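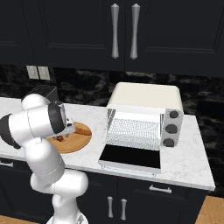

Toaster oven keeps tripping the kitchen breaker

Asked by Negin Soltani on Friday, May 22, 2026

I moved into a rental in Pearce last month and the breaker for the kitchen counter goes off almost every time I use my toaster oven. It's fine on its own for toast. If I bake something for longer than ten minutes or so and then turn on the kettle, everything on that side of the room goes dead. The fridge stays on. I reset the breaker and it works again until the next time. The oven is a few years old and never did this in my last place. Do I need a new oven or is this something for the landlord?

3 answers

Denise Lockwood
Probably neither. A toaster oven and a kettle both pull a lot of power, and together they are too much for one circuit. Look at the label on the back or bottom of each one and add up the watts. A 15 amp circuit at 120 volts gives you 1800 watts in total, and less than that if you run it for a long time. Your old kitchen may have had two counter circuits – a lot of them do. Plug a lamp into each outlet with the breaker off and see which ones are dead. If one still works, move the kettle there. Don't use an extension cord for either of them.

If it trips with only the oven running, stop using it and tell the landlord.

Sigita Navickas
Same thing happened to me with a space heater. I just boil water on the stove now.

Mei-kuen Tsao
Agree with Denise, but check the plug too. If it is brown or feels hot after baking, the outlet may be worn out, and that needs an electrician. Mine charged $49 to replace one, plus the visit. And don't let anybody swap in a bigger breaker to stop the tripping. The wire in the wall has to be rated for it.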